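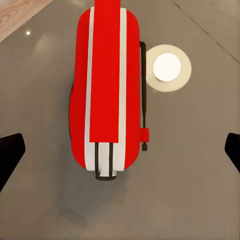

Floor Coverings, Unit 4: Preparing and Testing the Subfloor

Reading before class: the chapter on moisture in the course binder, and the installation sheet for the Zarside sample boards. Bring a straightedge if you own one. The shop has enough for people to share.

4.1 What the subfloor has to do

A finished floor follows whatever is under it. A hump in the slab shows up as a hump in the boards, and a hollow shows up as a soft spot that moves when someone steps on it. Most of the callbacks an installer gets in the first year come from the subfloor. The boards themselves are seldom at fault.

We check four things before any material is opened: flatness, soundness, dryness and cleanliness. Levelness is a separate matter. A floor can slope slightly from one wall to the other and still be flat enough to cover. Ask the client before correcting a slope, because it changes door clearances and the height at the stairs.

4.2 Flatness

Lay the straightedge on the floor and look for light underneath it. Turn it a quarter turn and look again. Work across the room in overlapping passes and mark the high spots with an X and the low spots with a circle. Use pencil or chalk. Marker can bleed through some patching compounds.

Compare the gap with the tolerance printed on the installation sheet for the product you are laying. Tolerances differ between products, and the one on the sheet is the one that counts for the warranty. Glue-down floors usually need a flatter base than floating floors.

High spots on concrete are ground down. High spots on wood are sanded or planed, after you have checked for nail heads. Low spots are filled. If most of the room is low, stop patching and price a self-leveling compound over the whole floor.

4.3 Soundness

On concrete, drag a hammer head or a length of chain lightly over the surface and listen. A hollow sound means a loose layer, and anything loose has to come off before you patch. Scratch the surface with a nail. If it powders easily, it will need a primer or hardener, or in bad cases a new topping.

On wood, walk every joist line. Squeaks are movement. Screw the panel down to the joist and walk it again. Check the panel edges for swelling, and replace any panel where the layers have come apart. Don't try to fill over it.

4.4 Dryness

New concrete holds a great deal of water and gives it up slowly. The surface can look pale and dry while the lower part of the slab is still wet. Once a floor goes down on top, that moisture spreads upward and reaches the adhesive and the boards.

Two kinds of test are used in this course:

Surface meter. Quick, and useful for finding the wet areas in a room. It doesn't give a figure you can rely on for adhesive work.

In-slab probe. A hole is drilled to 40 percent of the slab depth when the slab dries from the top only. The hole is cleaned, sleeved and capped, then left to settle for at least 24 hours before the reading is taken. Follow the probe maker's instructions if they ask for longer.

For the Savar adhesive we use in the shop, the slab has to read below 80 percent relative humidity. Other adhesives have other limits. Write the limit on your job sheet next to the reading, so that whoever comes after you can see both.

Wood subfloors are checked with a pin meter. Take readings from the subfloor and from several boards out of different boxes, and compare them. For wide plank we want the two within 2 percentage points of each other before we start. If they are further apart, open the boxes, stack the boards with spacers and wait. The heating or cooling should be running as it will when the room is lived in.

4.5 Cleanliness

Scrape off paint, drywall mud and old adhesive. Vacuum, and then vacuum again along the walls, where the dust collects. Sweeping alone isn't enough for a glue-down job.

Do not scrape, sand or grind old resilient tile, sheet flooring or black adhesive until it has been tested for asbestos. This applies in the shop as well as on site. Grinding concrete also needs dust extraction and a properly fitted respirator, even for one small spot.

4.6 Choosing the method

Once the readings are in, the method often picks itself. A dry, flat slab can take a glued floor, which is quiet underfoot and works well with floor heating. A slab that is flat but slow to dry may be better with a floating floor over a vapor barrier, if the product allows it. Nailing needs a wood subfloor of the right thickness — check the sheet again here.

The two sample floors for this unit are Hầu, a wide oak plank with a brushed face, and Rerov, a narrower three-strip board. Hầu is to be fully bonded. Rerov may be floated or bonded. Read both sheets and note where the flatness tolerances differ.

4.7 Shop work

Each pair is assigned one bay. Check it for flatness, mark it, and draw the marks to scale on the grid paper. Drill and cap one probe hole. Readings are taken at the next session, so label the cap with your bay number.

Hand in one job sheet per pair, with:
the flatness drawing
the probe reading and the adhesive limit
the pin meter readings, if your bay is wood
the method you would choose, in two or three sentences

Job sheets are due Wednesday before the shop opens. Keep a copy, as Unit 5 (layout and first rows) starts from the same bay.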